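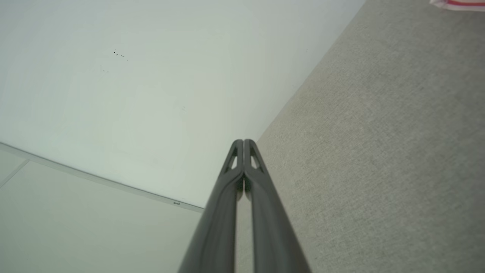 *Gripper fingers, closed, tips together.*

# Doltura: breed labels in dog adoption listings

Doltura is a table of 782 adoption listings for dogs, collected from the public pages of 3 shelters (Jusberg, Adent and Baird). I put it together because I kept reading articles about which breeds are "most often surrendered" and wanted to know what the breed column in those articles was made of. Mostly, it's made of guesses.

If you came for a ranking of popular breeds, please don't make one out of this file. I can't stop you, but the numbers won't mean what the headline says.

## What's in it

One CSV, `listings.csv`, 14 columns, one row per listing. The ones people ask for:

| column | what it holds |
|---|---|
| `listing_id` | my own ID, not the shelter's |
| `shelter` | `jusberg`, `adent` or `baird` |
| `breed_raw` | the breed text exactly as posted, typos included |
| `breed_clean` | my tidy version, see below |
| `mix_flag` | yes, no or blank |
| `age_text` | "young", "8 mo", "senior-ish" and so on |
| `weight_lb` | blank more often than you'd like |
| `blurb` | the paragraph about the dog, names removed |
| `changed` | yes if the breed text was edited while I was watching |

The rest are dates and bookkeeping.

## Where the breed labels come from

Each shelter told me something different, and I'd treat all of it with care.

- **Jusberg** uses whatever the previous owner wrote on the form. Strays get a staff guess.
- **Adent** picks from a drop-down menu. The menu has no plain "mixed" option, so every mixed dog is a mix of something.
- **Baird** says its labels are "based on appearance." I asked what happens when two people disagree about the appearance and didn't get an answer.

None of the labels are backed by DNA tests as far as I know. A few blurbs mention one, but no result was posted, so I left those rows alone.

## About `breed_clean`

I merged spellings ("Lab", "labrador", "Labradore") and dropped exclamation points. I did not decide whether a "Lab/hound type" is a Lab. It's stored as `labrador mix`, which is already more than I'm comfortable with. Use `breed_raw` if you can stand it.

Designer crosses stay under the name the shelter gave them. I don't believe half of them either.

## Known problems

- Listings that were up for less than a day are probably missing.
- The same dog can show up twice if it was returned and posted again. I only merged the obvious cases.
- Adent redid its website in March. Rows from before and after that should not be compared on `age_text`.
- The blurbs are ads. "Great with kids" is a sales line, and a model trained on it will learn to write sales lines.
- An earlier draft had over 2,000 rows. Most of the difference was duplicates, and the others had no breed text at all.

## Things I'd be suspicious of

Any claim that a label made a dog wait longer. The file can tell you how long a listing stayed up, but a listing can come down for plenty of reasons, and the shelters don't post which.

Any claim about temperament. There is no temperament column. I've been asked to add one and I won't.

Any national total. These are three shelters.

## Using it

```
import pandas as pd
df = pd.read_csv("listings.csv", dtype={"listing_id": str})
```

Keep the `dtype` part or the leading zeros disappear.

## License and fixes

The table is CC BY 4.0. The blurbs belong to whoever wrote them; don't republish them whole. If you find a bad row, open an issue with the `listing_id` and the correction.

Last checked: Tuesday, October 8, 2024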